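Folding knitwear with hand-held grippers: house rules
Andside recording guide, section 16

Lay the jumper flat, front up, with the neckline towards the pillows. Fold one sleeve in before touching the hem.

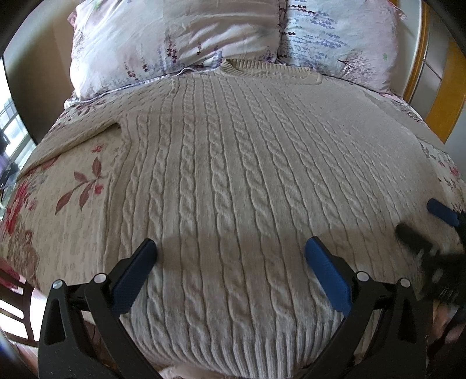
Gripping the hem
Take the ribbed edge, never the cables – they snag and stretch. Close the pads slowly and keep both grippers in view of the camera.

When to stop
If a stitch catches, open the jaws fully and start a new take. Do not pull free. Mark the old take "snag" in the log.

Between takes
Wipe the pads and check the pivot screws. Report loose ones to Tegwen Prothero.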